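Toy kitchen set 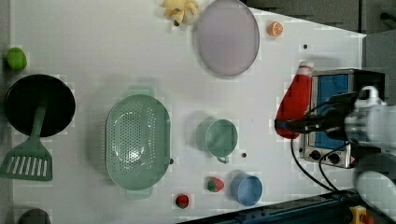

A toy kitchen set is a collection of small cookware, dishes and play food with which children prepare meals that adults are then obliged to praise. Most sets are built around a stovetop with knobs, to which are added a frying pan, a spatula, a colander, plates, cups and a supply of groceries. Sage green and lavender are now common colors for the utensils, apparently chosen to match the parents' living room.

Play food is seldom made to one scale. A strawberry may rival a tomato, and bananas are often plush, a material few cooks recommend. Citrus is sometimes sold as halves, sparing the child the trouble of a knife. The ketchup bottle is the most heavily used item in many households and is applied to everything, including tea.

The Bostow set, designed by Saron Abera, was sold in 74 pieces, of which two were spare lids for a pot left out of the box. A later edition by Grarkell added the pot and dropped the lids. Collector Fuad Woldegiorgis lists six versions of the Grarkell colander, differing mainly in the shape of the handles.

Storage is usually a bin. Manufacturers supply a diagram showing where each piece goes in the carton, and it is generally thrown out with the carton.

See also: Tea set; Play food; Dollhouse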